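Lunik tabletop gripper comparison

The Lunik tabletop gripper comparison, often shortened to the Lunik comparison, is a procedure for testing two-finger robot grippers on ordinary household and kitchen objects. It is named after the Lunik bench, the two-armed workstation on which it was first carried out. The comparison is used to decide which fingers, which controller and which camera position are suitable for a given kind of handling task. It does not produce one final score. The results are given as a table, with a separate row for each object and each gripper.

Background

Before the Lunik bench was built, grippers in the same laboratory were tested with metal cylinders and wooden cubes. These objects are easy to measure, but they are all stiff and they do not change shape when they are held. A gripper which performed well with cubes could still fail with food, or with a mug held by its handle. The first version of the procedure, written in June, replaced the cubes with a small group of common items. The cubes were kept only for calibration.

The second version added a rule about the two arms. In the first version each arm was tested alone, and the other one was parked behind the table. Operators noticed that this made the results too good, as the arms often get in each other's way in real work. Since then both arms stay over the table during all trials.

Grippers

Two grippers are normally compared. The Brenico gripper has parallel fingers that move on a straight rail, so the distance between them is the same from base to tip. The Kokkinos gripper has fingers that turn on a joint, and the tips follow a curve when they close. The Kokkinos gripper opens wider, but its tips drop a little towards the table at the end of the movement, and the controller must correct the height of the wrist.

Both can be fitted with hard or soft finger pads. Soft pads give more friction and are more forgiving when the approach angle is wrong. They also wear out. According to the bench notes, a pair of soft pads is replaced after 70 trials, even if no damage can be found on them. Hard pads are replaced only when they are scratched.

Objects

The objects are chosen because they are difficult in different ways. A shallow plate lies almost flat on the table and offers only its rim. A mug can be taken by the wall, by the rim or by the handle, and each choice needs another direction of approach. Small ribbed objects, such as a toy pumpkin, give different contact depending on whether the pads land on the ribs or in the grooves between them. A bread roll is considered the most useful object of the group, because its shape is irregular and there is no single correct way to take it. 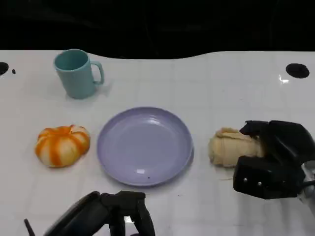
The order of the trials is also fixed. The bread roll is always handled first with the lowest force setting, then the force is raised by steps until the roll can be lifted and held for 3 seconds. If the crust is visibly marked after the release, the setting is noted as too high, even when the lift was successful. For the plate, the arm must come from the side with the fingers nearly level – a vertical approach is allowed only with thin fingertips.

A complete session has 10 trials for each object and each gripper. Objects are put back by hand between the trials. Small differences in position are accepted on purpose, so that the controller cannot simply repeat a recorded path.

Controller and camera

The arms are driven by the Hisholm controller, which accepts commands either from a human operator or from a stored program. Most sessions use a human operator. In this mode the quality of the result depends partly on the person, and for this reason one operator must finish a whole session with both grippers.

The camera looks down at the table from the head position, above and between the arms. This view is good for judging the left and right position of the fingers, but it is weak for judging height. It also happens that a finger hides the part of the object that it is going to touch. A wrist camera solves this problem at short distance but adds weight and one more cable, and the cable can limit the rotation of the wrist. The bench notes give 40 degrees as the rotation at which the cable should be checked.

Light-colored tabletops are preferred, as dark fingers are easy to separate from them in the picture. Their disadvantage is glare. A lamp placed too low makes bright spots on a glossy surface, and a vision program can take such a spot for the edge of an object.

Criticism and limits

The procedure has been criticized for its choice of bread. Rolls from different bakeries are not equally firm, and a roll becomes harder during the day. Results from morning and evening sessions should therefore not be mixed – a point that was missing from the first version. Some users have replaced the roll with a foam copy, which stays the same for weeks but slides on the pads in another way.

Another limit is that no object in the standard group is heavy, and liquids are not included. The mug is always tested without contents. A supplement for filled containers has been proposed, but it has no fixed rules yet, and the operators who tried it used their own methods.

See also: parallel gripper; finger pad; teleoperation; Hisholm controller

Last edited 5 Apr 2020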